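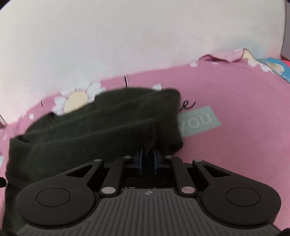
Burnberg Garment Care Project - Progress Report
Submitted to the Gashaw Fund, July 26, 2024

1. Work in this period
The home folding module moved from woven items to knitwear. The grant covers 200 folding sessions by the end of the project; 37 are complete, all on a bed with the everyday sheet left on. Tables were dropped in April after households told us they fold where they sleep.

2. Starting position
The written guide now asks for the garment to be laid flat and face-up, neckline at the top, before any fold is made. Sleeves are dealt with first. 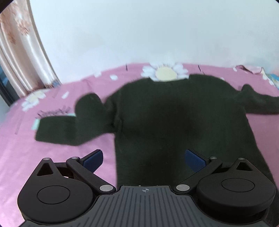

Figure 1. Dark olive-green knit sweater on the bed, left sleeve bent.

Heavy knits bunch at the center when a sleeve is pulled across in one motion. The revised step is to smooth the body again after each sleeve.

3. Fold types
Two folds are under comparison. The first is a compact rectangle with the collar left showing, intended for shelves.

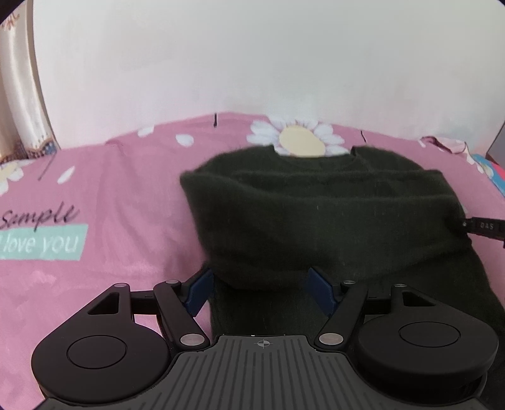

It takes more drawer width but allows a garment to be identified without lifting the stack. The second is a long, thick bundle, intended for narrow drawers and the Brorneo storage box. Fuzzy knits are harder to hold to this shape - the doubled end tends to rise.

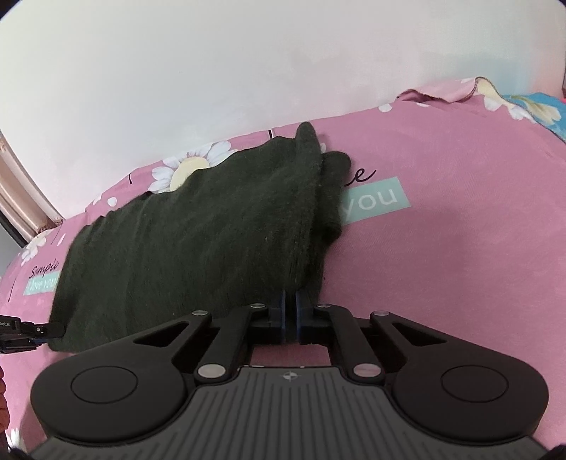

The guide will therefore specify a final press by hand along the full length.

4. Spending and next steps
Printing of 100 trial guides cost $700, within budget. Cluris will return the layout proof next month. Cardigans and hooded items remain to be scheduled.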